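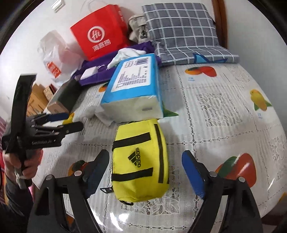

I am recording nocturnal migration calls over the Farnska estuary and cannot get a usable detection rate for thrushes. The recorder is a Rolteo on a fence post 200 metres behind the sea wall, microphone pointing straight up. It runs from dusk to dawn and has produced 672 files so far. The kit is minimal: it goes out to the post in a yellow Adidas pouch with a zip, and I take a pack of tissues to dry the housing before I open it to change the card. I mention the drying only to say that I don't think water is getting in. The files are clean apart from a broad low rumble that rises with the wind, and a hiss on some nights.

I run everything through Draltitz with a high-pass filter at 400 Hz and the default threshold. It finds Redwing reliably but returns almost no Song Thrush or Blackbird, although I can hear both when I spot-check files by ear. It also returns a large number of false positives between 02:00 and 04:00, mostly Robin, where the spectrogram shows nothing I would call a Robin. Is this a threshold problem, a filter problem or a siting problem? I would like to fix it before the end of October.

Posted by tern_log

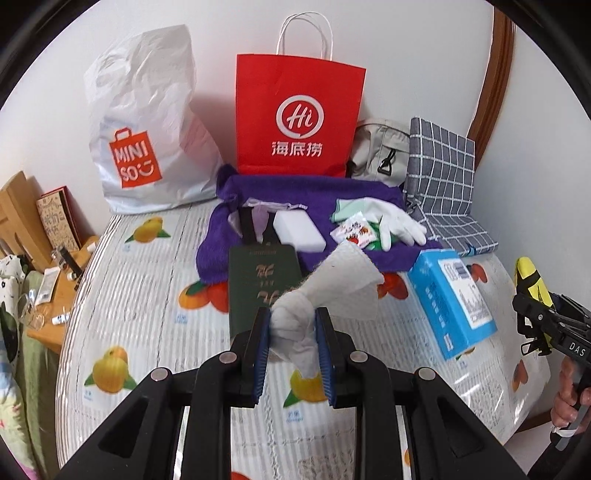
saltmarsh_edge

Mostly threshold, with some filter. The Redwing flight call is long, descending and easy for any detector to find. The Song Thrush call is a very short tick, a few hundredths of a second, and the Blackbird call is weak and a bit ragged. At default settings both get averaged into the background if the analysis window is too long.

Change these in order and rerun one night after each change, otherwise you won't know which one did the work:

Raise the high-pass filter to 2 kHz for the thrush pass only. All the thrush energy you care about is well above that, and it removes most of the wind. Keep the original files. You will want the low end back for Bittern and for some of the ducks.

Shorten the analysis window. I use the shortest setting that still runs in reasonable time.

Lower the detection threshold, for Song Thrush and Blackbird only, and accept that you will have to check the results by eye.

On the false Robins: look at the spectrogram at full frequency range. If the marks are evenly spaced and all the same height it is likely to be interference or a loose part tapping. If they are irregular vertical lines it is rain. I had the same thing at MacDonald reservoir and it was drizzle, too light to hear on playback.

For the siting, I'd leave the post where it is until you have done the above. Moving it in mid-season means the two halves of the autumn can't be compared.

godwit77

Get a windshield. Foam is better than nothing, fur is better than foam. Check it isn't holding water after a wet night, a soaked one muffles the top end.

hedge_and_ditch

I would disagree slightly on siting. If the post is in the open, 200 metres is still close enough to pick up surf on an onshore wind, and surf is broadband, so no high-pass filter will remove it. That may be your hiss. Compare the hissy nights with the wind direction. If they match, put a baffle on the seaward side — a plastic bucket with the base cut out will do, mounted so that the microphone sits inside it and looks up through the open end.

Also check the gain. Mine was set high for bats and clipped on every nearby Redwing.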